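12 January 2022

New year, same white table. I wiped it down this morning before anything else got put on it, so at least I can say I started clean.

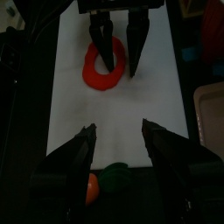
The red ring, on the table.

I have such a soft spot for that ring! It's the brightest thing I look at all day, especially in January when it's gray by four, and it isn't even a proper circle – more of a squashed donut, fatter at the bottom. Every time I see it I want a real donut. (Had toast. Not the same.)

The orange thing and the green one stayed down at the dark end and I mostly left them alone. Next to that red they never get much attention from me, poor things, though I did promise myself back in September that I'd be fair and give everything its turn. We'll see how long that lasts this time.

Spent far too long after lunch on the Brestent catalog looking for a few more small bright things. They have up to 700 in the toy section and I swear half of them are beige. Who wants beige? I put a yellow one in the basket, took it out, put it back in, then closed the whole page and went to make coffee. Kolidano had something close but the shipping was silly, so no.

I still want a better lamp too. The top of the table gets all the light and then it just fades off to a dull gray toward the near end, and by evening my eyes are tired. Maybe one of those clip-on ones – must measure first, because I bought the last one without measuring and it went straight back.

Soup tonight, and the rest of the bread if it's still any good.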